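7. If the harness hand-over stalls

Sooner or later the Kurow cell will stop with both arms holding the harness and fault 36 on the panel. Please don't pull on anything just yet.

Step 1. Press Hold and keep your hands off the table while the wires are stretched over the board.

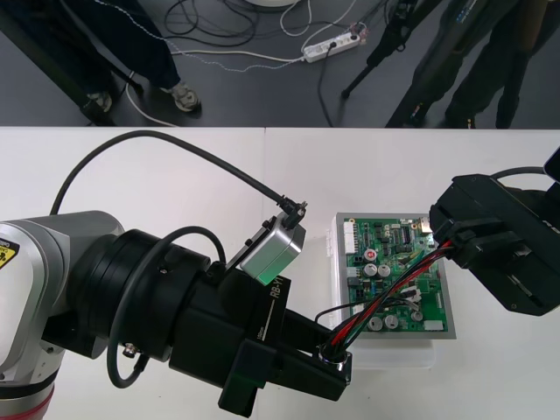 Step 2. Open the left gripper first, then the right, and wait 30 seconds. The harness should be lying free on the table — give it a moment to settle. 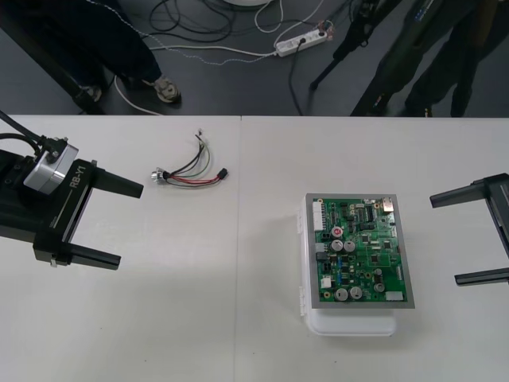

Do look at the small plug as well as the metal connector, as either can suffer from a hard tug.

Step 3. Set the harness down with both grippers wide open and the board still in its tray. 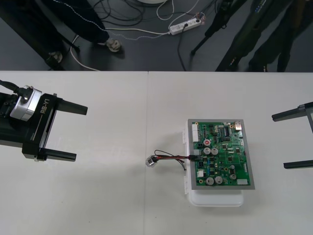 Step 4. Clear the fault and restart at low speed.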